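Re: [shop-arms] grasp drops out near the bench edge
From: Imani Tran

Sorry for the slow answer, been under the bench most of the evening. Quoting the bit I can help with:

> Our Badari build picks fine in the middle of the table but the
> last 3 cm before contact it creeps sideways. Same in sim and on
> the real one. I've swapped the wrist servo, re-run homing, and
> I'm about to pull the elbow apart. Does anyone have a sim table
> I could compare against? Ours is just a gray plane and one cube,
> and the cube always works.
> – Marchetti

Don't pull the elbow yet. If it does the same thing in sim then a new servo won't touch it. I chased this on the Karidik arm all through November and it was the tool offset in the config file. Mine was 11 mm short because I'd measured to the finger mount and not to the fingertips. Straight down you barely notice. Tilt the wrist and the error goes sideways.

Check that number first. Ours is 88 now, measured from the wrist flange with the calipers, fingers closed. Yours will differ if you printed the long fingers.

Then the cube. A cube is too easy, it has flat sides and it forgives you. I'd drop it completely. 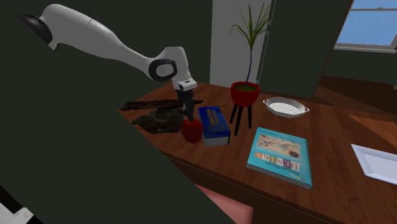
My test table lives in the sim folder on the shop server, ask Sestetti for the login if yours has lapsed. It's a plain kitchen sort of table with a window behind, nothing fancy, and I left the clutter in on purpose. The target is the red pepper. Round, glossy, no flat side to square up on, so if the tool point is off you see it straight away when the fingers come down to it. The blue box standing right next to it is the useful part – creep a bit to that side on the way down and you get a collision in the log insted of a near miss you'd never spot. Try it with the wrist straight, then tilted, same pepper, same spot.

What I'd do, in order:

re-measure the tool offset, fix the config, restart the planner (it does NOT reload on its own, cost me a night)
run the pepper table in sim, wrist straight then tilted
only then the real arm, slow, hand on the stop button

If the log still shows drift after that, send me the joint angles at contact, not the video. The raw dump is fine, mine was 1,871 lines and I just searched for the first contact flag and read up from there.

One other thing, unrelated maybe. You said you re-ran homing. Was that before or after the new servo went in? If before, do it again. The spline never goes back on in quite the same place and the shoulder numbers wont tell you anything about it.

Also whoever has the small hex keys from the arm drawer, please put them back, I need the 2 mm to get the gripper cover off.

I'm at the shop after 7 pm most nights if you want to bring the laptop over.

Imani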